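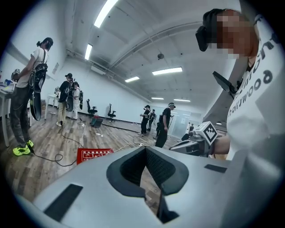
Gruderier Perception & Tooling Team

Team > Threads > Pose tracking

1/ Spent Sunday on the Senari pose tracker. It loves a marker cube right up until someone's forearm gets in front of it. Then it guesses, with confidence.

2/ Old behavior: lose the marker for 3 frames, teleport the gripper to the ceiling. The planner believed it every time. Very trusting, our planner.
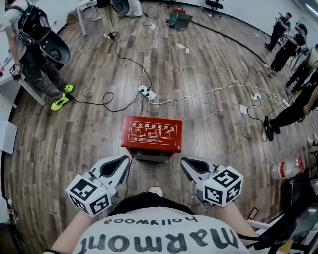 3/ Left and right also swapped IDs whenever the hands crossed. Ataberk Karakaya found it in 2 minutes. I had written 935 lines of filter around it.

4/ Filter deleted. Replaying 2,000 clips overnight. Nurhan Bayram has asked me to stop naming branches "final".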